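Subject: Re: [taletellers] winter story swap - word limit??
From: Barry Stockdale
Date: 2020-12-20

Ryan Mellor wrote:
> Is the swap still on? I have a Marsden story, the ferry one,
> but it's at 2,000 words and I can't see what to cut.
> Also do I send it to you or straight to my partner?

Still on. Quick one as I'm out the door in a minute.

Limit is 1,000 words, same as November. Yours is double so yes, needs a trim. I'd lose the whole opening at the market and start with Putia already on the ferry. The bit where she trades her name for the lantern is the story, everything before it is you warming up (I do it too). Keep the grandmother's charm but say it once, you have it three times.
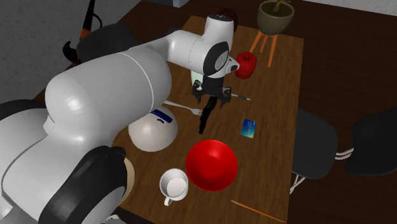 Can a story go in if it's been on your own blog?

Any story that's been on a blog is fine, just put the link at the bottom so your partner knows.

Send to me, not your partner. I match people up by hand and last time two went astray. Plain text please, Karkier mangles the quote marks in attachments and I end up fixing teh lot.

We have 23 names so far so someone gets two partners. Happy for it to be me. 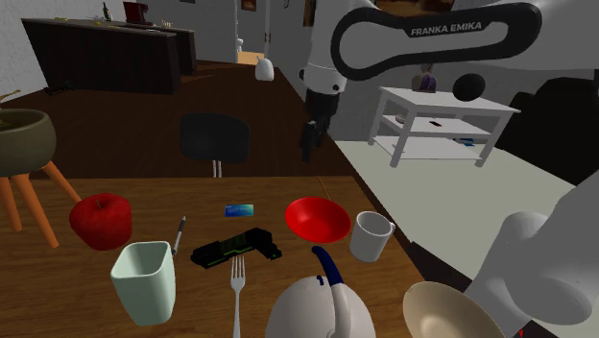
PROMPTS IF YOU'RE STUCK

- a door that only opens for liars
- Zunow the tinker comes back, older
- something borrowed at midwinter, 70 years overdue

More later, got to run

Barry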